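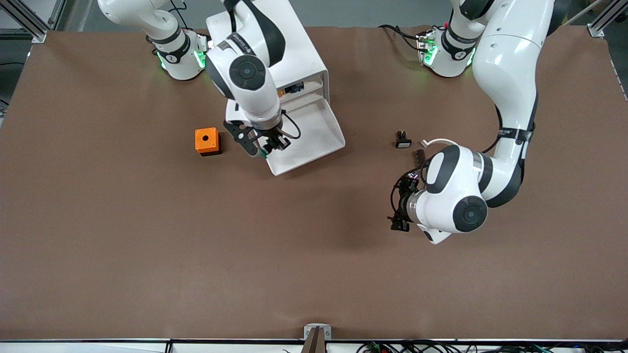 When should I plant my dahlia tubers?

Wait until the soil has warmed up to 60 degrees or so and you're past your last frost, which for most of our customers means the same week they'd set out tomatoes. If you aren't a tomato grower, ask a neighbor who is. Cold, soggy ground is the one thing that reliably ruins a good tuber, and a plant that goes in two weeks late will usually catch up by midsummer anyway. Up at Bruvircombe we sit in a bit of a frost pocket, and we've planted well into June in a slow year and still cut flowers for months.

My tuber arrived and there's nothing growing on it. Is it dead?

Very likely not! We get this note more than any other, and I do understand, because a dormant tuber looks like something you'd find at the bottom of a vegetable drawer. What you want to look for is the eye, a small bump up near the neck where the tuber joins the old stem. Some varieties wake up early and some sleep in. Set it in a tray of barely damp potting mix somewhere warm and give it three weeks. If it's firm and you still see no sign of life after that, write to us and we'll talk it through. If it's mushy or the neck is snapped clean through, write to us right away.

How deep do they go, and which way up?

Four to six inches deep, lying on their side, with the eye pointing up if you can find it. If you can't find it, lay the tuber flat and let the plant sort itself out. Space the tall ones 18 inches apart and the border types a foot apart. I used to crowd mine closer because I could never bear to leave anything out, and I paid for it in mildew every August.

Do I water them in?

Please don't, unless your soil is bone dry. The tuber has everything it needs to get its first shoots above ground, and it has no feeder roots yet to drink with. Once you see green, begin watering, and when the plants are a foot tall you can give them a good deep soak two or three times a week. Containers are a different story and may want water every day in hot weather.

Can I grow dahlias in pots?

You can, and some of our happiest customers garden on nothing bigger than an apartment balcony. Choose a pot at least 12 inches across and just as deep, with proper drainage holes, and stick to the shorter varieties. Our own Biwott is the one I'd start with - it stays knee high, it doesn't need a stake, and it throws out apricot flowers as though it were being paid by the bloom. The dinnerplate types will grow in a very large tub, but they get top-heavy and tend to go over in the first good wind.

Do I have to pinch them?

You don't have to, but you'll have a bushier plant and many more stems if you do. When the plant has four sets of leaves, snip the center growing tip off just above the top set. It feels terrible the first time. My mother-in-law refused to do it for years, and hers were always lovely in their way, very tall with a few enormous flowers up where only the birds could admire them.

What's eating my plants?

If the holes are ragged and show up overnight on young leaves, suspect slugs. If the petals look chewed around the edges later in the season, it's more often earwigs. For slugs, we go out after dark with a flashlight and a jar, and we put down an iron phosphate bait at planting time, following the label. For earwigs, roll up some damp newspaper, leave it under the plants in the evening, and shake it out into soapy water in the morning. Leaves that are yellow and mottled in a mosaic pattern could mean a virus, and I'm afraid those plants are better dug up and put in the trash. Keep them out of the compost.

How do I make cut dahlias last?

Cut them early in the day, and cut them when they're nearly all the way open, as dahlia buds mostly won't open in the vase. Strip any leaf that would sit under the water. Change the water every day if you can remember to, and give each stem a fresh trim while you're at it. Four or five days is normal. The little ball types often go a full week, and the big dinnerplates are really there for the dinner party.

Do I need to dig them up for winter?

In zones 8 and up, with soil that drains well, you can cut them back, cover them with a thick layer of mulch and hope for the best. Anywhere colder, you should dig. Let the frost blacken the foliage, cut the stems to a hand's width, and lift the clump gently with a fork from well outside the root ball. Rinse it off, let it dry out of the sun for a day or two, and pack it in wood shavings or vermiculite. The spot you're after is dark and cool, between 40 and 50 degrees. We lost two crates one winter when our back shed dropped below freezing overnight, so do keep a thermometer in there. Check once a month and throw out anything soft.

How long have people been growing these?

A good deal longer than the catalogs would suggest. They come from Mexico and Central America, and seeds sent from Mexico reached the botanical garden in Madrid in 1789. Nearly everything you see in a garden today goes back to a small handful of wild species, which I find wonderful when I'm standing in the trial rows looking at a flower the size of my head next to one the size of a walnut.

How many varieties do you sell?

We grow 200 here at Vallari, though not all of them make it into the shop every year. Some are slow to multiply, and some Remzi Coşkun, who runs our fields, simply won't part with until he has a full row in reserve. This season there are 37 in the cutting garden collection, and those are the ones we'd suggest if you want to fill vases all summer.

Is there a minimum order, and what does shipping cost?

There's no minimum. Orders over $30 ship free within the lower 48, and for smaller orders the cost is worked out at checkout. We can't ship tubers outside the United States. If you live nearby you're very welcome to choose pickup at our Durdale stand instead, and we'll hold your box with your name on it for two weeks.

Can I change my order after I've placed it?

Write to us as soon as you can and we'll do our best. Once a box has been packed we can't open it up again, but before then it's usually just a matter of swapping one bag for another. Please put your order number in the subject line - we have an awful lot of customers named Linda.

Page last updated Jun 3, 2022. Tuber sales are closed for the season, and rooted cuttings are available while they last.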